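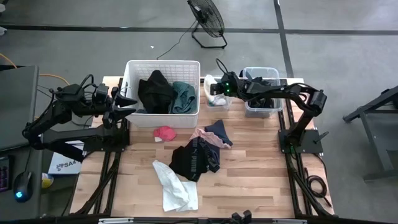
How to set up a sorting bench when the robots arrive and you still have laundry to get through

I run the soft-goods room at Hulbridge, where we wash and sort clothing for three thrift shops. In July we got our first two-armed bench on the Trokora plan, and since then I've helped two other rooms get theirs going. People keep asking me how to do it without making everybody miserable, so I'm finally typing it up (with coffee, it's early).

Start with the bench itself. Put it where you can walk all the way around it. We had ours shoved against a wall for the first 12 days and I was climbing over cables to get at a dropped sock. Bare concrete is fine. Keep power cords out of the path you use most, and if you run a floor fan, choose its spot before you tape the cords down — I did that backward and had to peel it all up again.

Next, decide what goes in what. Give every kind of garment its own container and don't change your mind halfway through a shift. Baskets with holes in the sides are great for shirts. Clear bins are better for dark clothes, where you want to see at a glance what's piling up. Small stuff gets a small tub.

Now load the table. Spread things out a bit! My first instinct was to dump a whole bag on there and let the arms figure it out, and that went badly. Pieces can overlap a little, but a big knotted heap slows everything down. I put out one light layer, stand back, and use the wait to check pockets on the next bag. Please do check pockets. Keys, gum, a harmonica once.

Then there's the part I wish I'd planned better, which is who does what. Before the arms, four of us stood at tables all day and talked. Now one person loads, one handles anything the bench skips, and two are on mending and pricing. Our sorted count for the first full week was 1705 pieces, so the volume is there. But the person loading gets lonely and a little bored. We swap every 20 minutes now, and I'd set that up on day one if I were doing it again. Write the swaps on the wall where you can all see them.

Training took me longer than the quote from Dumlao said it would. Let each person stop and restart the bench by themselves a few times with nothing on it. One of my best sorters wouldn't go near it until she'd hit stop and watched it obey. Fair enough, I felt the same way.

Keep a skip list too. Ours has 41 entries, mostly things with straps, long zippers or beads. Those go straight to a human hand, and the folks at our Zurlow shop tell me the beaded tops come through in much better shape for it.

Last thing: at the end of the day, clear the tabletop, empty the bins and wipe the wood down. Lint gets everywhere.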